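Section 4: Getting a boxed set ready to hand over

By now you should have your Westomano set checked (section 2) and all the loose bits bagged up (section 3). If you haven't, go back and do that first, please! I've tried packing and checking at the same time and I always end up opening the box again.

I'm writing this the way I do it myself, at a table, sitting down, with a drink within reach. You might prefer standing. Fine by me, the steps are the same.

What you'll want near you

The box, lid still attached
The inner tray
The bagged parts from section 3
The printed card
One sheet of tissue (two for the larger size)
Paper tape, the 80 mm roll if you've got it
A soft dry cloth

4.1 Setting up your table

1. Clear a space at least twice as deep as the box. The lid on these opens backwards and wants somewhere to go.

2. Wipe the table down with the dry cloth. Crumbs and grit get under the box and scuff the bottom, and on a white box you see every mark.

3. Put the box down with the hinge side away from you and open the lid all the way until it stands up by itself. Don't force it flat. The fold is only card and it'll start to go white and furry along the crease if you bend it back too far (ask me about my first batch).

4. Move your drink. Mine goes behind the lid, at the far side of the table, and it has to have a top on it. No open mugs.

Caution: if the box gets splashed, don't rub it. Dab it, leave it open to dry overnight and look at it again in the morning. Rubbing lifts the surface and then you've lost the box.

4.2 The card 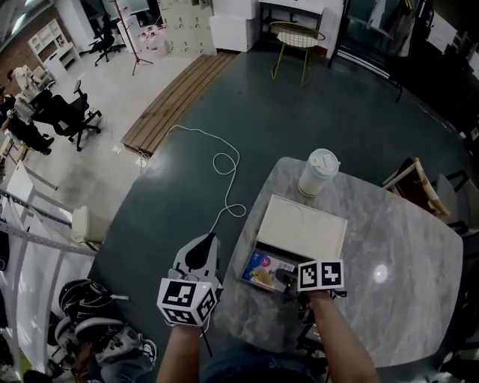

The card is the first thing people look for when they open one of these, so I fuss over it more than I probably should. There are two versions going about, the plain one Wainwright used to print for us and the newer colourful one, and both fit the same box. I much prefer the bright sort, with blue, yellow and pink on it, because it shows up so nicely against a white box and you can tell at a glance that it's in there. I lay it near the front edge, where my hand goes in most easily, and I keep the lid propped up at the back the whole time so I'm not fighting it while I'm trying to get the corners straight.

5. Check the card before it goes anywhere. You're looking for bent corners, smudges and fingerprints. Hold it by the edges.

6. Place it printed side up, with the writing the right way round for the person opening the box.

7. Press it down gently at the middle with one finger. If it springs up at one end it's caught on the side wall, so lift it out and try again. Don't push it.

Note: if your card has the number 317 in the bottom corner, it's from the old run and the web address on it no longer works. Use it up for practice boxes and ask Hidayah Pasaribu for new ones.

4.3 Tray, parts and tissue

8. Lift the card out again and put it to one side. Yes, I know, you've just put it in! The dry run is only to check that it fits, and it saves a lot of swearing later on when everything else is packed.

9. Lower the tray in level. It's a snug fit. If it sticks halfway, take hold of both short ends and wiggle, and whatever you do don't press down in the middle, which is the weakest part.

10. Put the bags into the tray, heaviest first. There are 6 bags in a full set. The long thin one goes along the back and everything else can sit where it likes, so long as nothing pokes up higher than the sides.

11. Fold the tissue once and lay it over the top. Tuck the edges down with the side of your hand. Fingertips go straight through it.

12. Card back in, on top of the tissue, same way round as before.

Caution: Gisetti boxes look almost the same as ours but they're a touch shallower. If the lid won't shut without a shove, check which box you've picked up before you start taking things out.

4.4 Closing up

13. Bring the lid over slowly, keeping it straight, and tuck the front flap in with both thumbs.

14. Give the box a small tilt to either side. A soft rustle is fine. A clunk means a bag has come out of the tray, so open up and go back to step 10.

15. One strip of paper tape across the front, pressed down from the centre outwards. Please don't use clear tape, it takes the white off when it's peeled.

16. Pencil the set number on the underside, small, in a corner.

If you're doing a run of boxes, stack them no more than four high and keep them off the floor. Anything going out through Trurnik needs the outer sleeve as well, and that's covered in section 5.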